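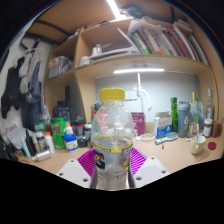 My project is on what people in Histby drink, and more to the point where they get it, and it started because I was annoyed. I'd walked the whole length of the high street one afternoon in December with a dry throat and couldn't find a single place to get water without paying for it. So I bought some, and then I bought some more the next day, and by the end of that week I had a little collection going at home. Most of them were the ordinary sort, clear plastic with a yellow screw cap and a wrap-around label, ribbed at the shoulders and with a waist so you can get your hand round it. It's a nice shape to hold! But I kept thinking about how much of it I was buying and how silly it was in a town that used to have drinking fountains all over the place.

I only knew about the fountains because of my gran, who grew up in Plukelholm just over the river and always said you could drink your way home from school. I thought she was exaggerating. My tutor, Mhairi Haldane, told me to go and find out, so that's what the rest of this report is.

Where I looked

The local studies room at the library was my first stop (top floor, freezing, bring a jumper). They have the old town maps in big flat drawers and you're allowed to trace them if you ask. Fountains are marked with a tiny "D.F." which I read as "dog field" for an embarrassingly long time. The newspapers are on microfilm and the reader makes a noise like a hairdryer. I also walked every street on the map, talked to people at bus stops, and left a short questionnaire at the Pacheco café and at the leisure centre. I printed 100 copies and got 62 back, and a few of those had been used for shopping lists, so I've left those out of the results.

A bit of history

Histby got its first public fountain when the market was moved up the hill. Before that, people used the pump by the church, and the newspaper is full of letters moaning about the taste of it. One man wrote in three times in the same month to say it tasted of nails. The new fountain was paid for by a brewer, which I found quite funny until I read that it happened in lots of towns. Brewers needed good water too, and it didn't hurt to be seen giving some away.

After that they went up fairly quickly. There was one at the station, one at each end of the park, one outside the boys' school and one outside the girls' school, and a very grand one in Plukelholm with a stone fish on it. Gran remembers the fish. She says you had to put your thumb on its nose to make the water come, and I haven't found anything in print about that, but I've got no reason to doubt her.

The later maps are where it gets sad. The D.F. marks drop off a few at a time. The station one went when the forecourt was widened. The park ones were turned off during a cold winter when the pipes burst, and I couldn't find any record of them being turned back on. The fish went into storage and I still don't know where. I rang the council twice about it and got passed to parks, then to highways, then back to parks.

What's left

On my walk I found 2 fountains still standing. The market one has been planted up with pansies. The other is by the old girls' school and it has a brass button which you can press as hard as you like and nothing happens. I did try it from several angles. An older lady waiting for the bus told me it worked when she was in her teens, and that the water was so cold it made your teeth hurt.

There is one new tap, and I should be fair and mention it. It's at the leisure centre, just inside the doors next to the vending machine, and it's one of those upright ones for filling your own bottle. It has a counter on the front and on the day I went it said 3,315. The woman on reception said it had been put in that autumn. You do have to walk past the front desk to reach it, and two people on my questionnaire said they didn't think they were allowed unless they were members. (They are, I asked.)

What people said

Most people who answered said they'd use a street fountain if it looked clean. The word "clean" came up over and over, much more than I'd expected. Parents of small children were the keenest, and so were the runners who do the loop along the Duna path, where there's nothing at all between the bridge and the weir. A few people said flat out that they'd never drink from one, and one wrote "pigeons" and underlined it.

I'd hoped to get an idea of the cost as well. The only figure I could get was from a plumber who was kind enough to look at the school fountain with me on his lunch break. He thought £400 would cover a new valve and his time if the supply pipe was sound, but he couldn't tell that without digging.

What I'd do differently

I'd start with the council much earlier, before Christmas anyway, since every email took weeks. I'd also put a question about age on the questionnaire, because I'm fairly sure the older people were more relaxed about it all and now I can't show it. And I'd take a proper notebook on the walk - half my notes were on the back of my hand and it rained.

I still want to find the fish. If anyone reading this in Plukelholm knows which shed it's in, please leave a message for me at the library desk.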